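Filed under: Workshop gallery / Robots at work

Can a machine pack your shopping yet?

Pallavi Kushwaha, April 25, 2021

Skudeck has spent the spring trying to get a robot arm to do the dull jobs at the back of a small shop. Paper carrier bags are on the list, along with folding tea towels and putting jars on a shelf.

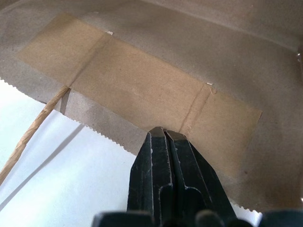

Bags are harder than they sound. The paper is thin and bends wherever you push it, the twisted handle swings about, and the glued strip that holds the handle is much stiffer than the rest. A person feels the difference without thinking. A gripper with two hard fingers has to be told where to pinch and how firmly.

The team logged 1,000 tries at opening and moving a bag. They counted 757 as good enough for a shop counter. Jars went better, with 866 out of the same number.

So the answer for now is partly. Aatos Oksanen, who runs the tests, would trust the arm with jars if someone stayed in the room. He would not leave it alone with bags, and tea towels have been put off until the summer.

3 comments

Josska: Does the crease matter? Ours always tear along the fold.

Nieminen: 757 is better than our Saturday staff.

Rollevum: Would like to see it do bags with flat handles. That's all our supplier sends now.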